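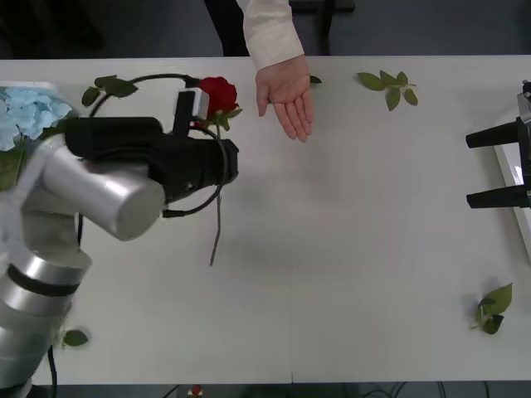

Stenach, le 27 mars 2019

Je reprends mes notes sur les fleurs artificielles, laissées de côté depuis octobre. Sujet du jour : la rose rouge à tige longue et l'hortensia bleu pâle, modèles de la gamme Kvam, commandés chez Paltetmont. L'objectif est de fixer une méthode de tri et de rangement qui ne déforme pas les pétales.

Le contrôle se fait à plat, sur une surface blanche. Sur fond blanc, les défauts de teinte du rouge ressortent, et l'ombre portée de la tige donne une bonne idée de sa courbure. Je pose la rose en diagonale, la fleur vers le haut, et je regarde dans l'ordre les bords des pétales, les sépales, puis les points de départ des feuilles. Un pétale extérieur légèrement effiloché à la pointe reste acceptable. Une feuille qui tourne librement autour de son pédoncule ne l'est pas : une goutte de colle, puis séchage tête en bas.

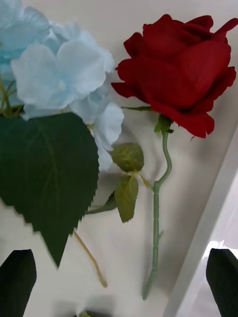
Tige et courbure

La tige plastique a une mémoire de forme gênante. Pliée en S pour entrer dans un carton, elle garde le S. Je redresse à la main, par petites portions, en partant du bas. Au-delà d'une certaine contrainte, le plastique blanchit et la marque est définitive. Pour un vase haut, je coupe en biais à la pince, à 55 cm sous les sépales. Pour un vase bas, je préfère une autre tige à une deuxième coupe, les feuilles étant placées trop près de la fleur pour laisser de la marge. 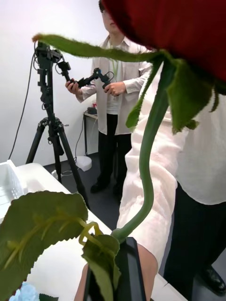
Reste la question de la prise. Une rose artificielle se porte par la tige, jamais par la tête, dont le tissu marque sous les doigts et dont l'emboîtement finit par prendre du jeu. Le bon point se situe en bas, près de la grande feuille dentée, là où la tige est serrée ici : la fleur reste dégagée et les sépales gardent leur écartement. Inconvénient, le poids est en haut et la tige fléchit. Avec les tiges Kvam, cela reste tolérable sur un trajet court. Pour changer de pièce, je soutiens la tête par-dessous, paume ouverte, sans refermer la main.

Pour le rangement, j'ai abandonné les boîtes fermées au profit de corbeilles en plastique blanc, peu profondes, à paroi ajourée. La rose s'y couche à l'horizontale, tige le long du fond. Une seule couche par corbeille. Les brins de feuillage sont triés à part, à plat sur la table.
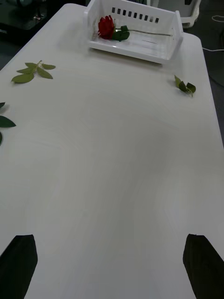

Catégorie : Rangement

Références et prix. La corbeille est une Basstead 756, achetée 125 couronnes pièce. Les fentes laissent passer l'air, mais aussi la poussière : un passage au pinceau souple tous les mois, du cœur vers l'extérieur. Pas d'eau sur les pétales en tissu. Les feuilles supportent un chiffon à peine humide, à condition de suivre la nervure. L'hortensia ira dans un contenant plus haut, encore à choisir.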